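The Monum Gymnastics Club
A short story

Members and guardians are reminded that the vaulting hall closes at six. That sentence had stood at the head of every notice issued by the Monum Gymnastics Club for as long as Orestis Galanis had been its secretary, and he saw no cause to remove it now.

He typed it with care. Beneath it he added the date, Friday, October 22, 2021, and then the matter itself.

The Club has received a request from Mr Dong-hyun Bae, senior coach, that the beam presented by the late Mrs Kyriakidis be withdrawn from use. The Club has considered the request and is minded to refuse it.

He read this over and found it correct in every particular. The Club, in this instance, had been himself, at his desk, with a cup of tea.

The beam had been given in the year the hall opened. It bore a small brass plate, and under the terms of the gift it was to remain available to the juniors "for so long as it shall bear them". Mrs Kyriakidis had taught at Monum in the years when pupils wore wool and bowed to the instructor on entering. She had fallen from that beam at the county display at Flullby and had got up, completed her routine and been placed third. The certificate hung in the corridor. Orestis Galanis passed it each morning and straightened it when it required straightening.

Mr Bae's letter was before him. It was in proper form, with numbered paragraphs, and this made it harder to dislike.

1. The beam has developed a movement at the left foot.
2. I have tightened the fitting on 4 occasions since April.
3. The girls have begun to compensate for it. Two of them now lean to the right on every beam they mount, including those at other clubs.

There was no fourth paragraph. The secretary had looked for one on the back.

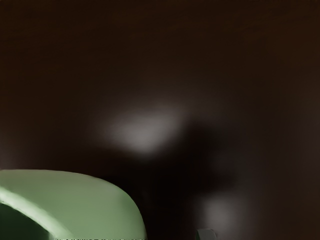
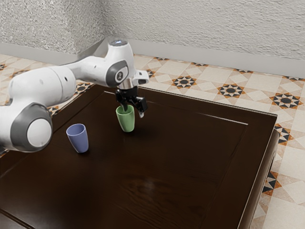

Two computer-rendered views; a robotic arm over a dark wooden table appears in the second.

At twenty minutes past six, the hall being closed, he took the keys from the cabinet and entered his name in the book, as the rules required of any person visiting the apparatus out of hours. Under "Purpose" he wrote "Inspection". He removed his shoes at the edge of the matting.

The beam stood where it had always stood. He placed one hand upon it and pressed, and it did not move. He felt a considerable satisfaction. He then placed both hands upon it and, after looking towards the door, got up.

It was a good deal higher than it appeared from the office. He stood with his arms held out, in his socks and his waistcoat, and took a step. On the second step the beam shifted beneath him, very slightly, and he found that he had leaned to the right.

He stood still for some time. Then he went back to the beginning and did it again, and leaned again, and climbed down.

The door at the far end was open. Mr Bae was holding a bag of chalk.

"The hall closes at six," said the secretary.

"Yes," said Mr Bae. "I have signed the book."

They considered the beam together. Mr Bae observed that Nenow, the suppliers, could deliver a replacement before the winter display, and that the brass plate was held by two screws only. The secretary said that the terms of the gift would need to be consulted. He said it quietly, having known them by heart for years.

In the office he struck out the final sentence of the notice and wrote another in its place. The first line he left as it was.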